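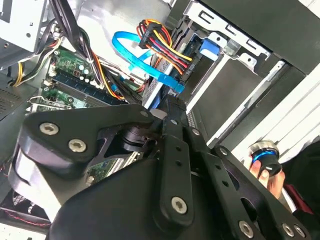 *Figure 1. Black gripper over the open interior of a desktop computer case.*

## 3. Survey method

The project compared staff retention at two pest control firms, Drostico and Skeltow, both with branches in Vaughan. Each firm runs a yearly workplace survey and posts a summary of the results for its staff. We used the summaries for the last two survey years, along with our own short questionnaire.

The questionnaire was sent to 400 field and office employees. It had 11 items, each scored from 1 to 5. We received 300 usable forms, a response rate of 75%. Forms with more than two blank items were left out.

### 3.1 Grouping

Answers were sorted by job type (technician, sales, office) and by length of service. Seasonal technicians hired for August were placed in their own group. Their contracts end before the yearly survey opens, so neither firm's summary covers them.

### 3.2 Results

Route planning had the lowest mean score at both firms. Technicians rated it 2.4 at Drostico and 2.9 at Skeltow. Pay scored higher than we expected, at 3.6 and 3.5. Office staff gave their highest marks to direct supervisors.

Length of service had little effect on any item except training, where scores dropped after the second year.

### 3.3 Limits

Skeltow merged its Nalimley branch into Vaughan between the two survey years, and its labour figures for the earlier year could not be split by site. Table 4 therefore shows the combined numbers. The raw scores are in Appendix B.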